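Green work mat keeps curling at the corners under small cloths – how to flatten it?

Asked by Hanyu Xiong
Viewed 2672 times

I fold and sort small square cloths on a table covered with a dark green mat. The mat was shipped rolled and has never settled. The corners lift, one more than the rest, and when I smooth a cloth outward from the middle the mat moves with it. The folds end up off square.

What I have tried so far: leaving it face down overnight, stacking books on the corners for two days, and double-sided tape. The tape held for an afternoon and left residue on the tabletop. I do not know what the mat is made of. The seller, Dalano, lists it only as "work mat, square, green" with item number 1805.

Is there a method that does not involve gluing it down? I need to be able to lift it for cleaning.

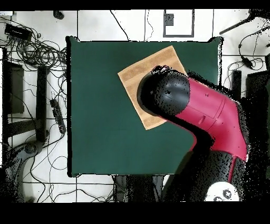 Page last changed 27th February by Celeste Coelho – 3 answers

The cloths are tan with a slight texture and a faint band across the middle. I mention this in case the fabric matters. They grip the mat more than they grip bare table.

Answer from Cristian Villca (marked as helpful, 88 votes)

Books on the corners do very little if the curl runs further in than the book reaches. Load the whole sheet.

Clear the table and turn the mat so the curl points down. Put a flat board on top, at least as large as the mat, and spread the weight over it. Leave it for a week in a warm room. Two days is too short for a mat that was stored rolled.

Do not use an iron or a heat gun until you know the material. Some mats warp permanently, and the surface can go shiny in patches. Direct sun through a window can do the same. I lost one that way in July.

For the sliding, cut a piece of open-weave shelf liner slightly smaller than the mat and lay it underneath. No adhesive, lifts out with the mat. Wipe the table first. Dust under the liner defeats it.

Store the mat flat afterward. If it goes back in a roll the curl will return.

Comment from Hanyu Xiong: Board is on it now. The liner alone already stopped most of the movement.

Answer from Hilkka Kallio (6 votes)

Agree with the board. If the corners still lift after that, low-profile clamps at the table edge will work, provided the mat reaches the edge. Mine does not, so I use four flat steel weights. They do get in the way when the cloth is laid diagonally – the points run out toward the sides.

Also check the tabletop with a straightedge. A bowed top will raise a corner no matter what you do to the mat.

Answer from Chaiwat Tanasarn (0 votes)

Buy a Vindine mat. Never had this problem.

Comment from Cristian Villca: Those are shipped rolled too.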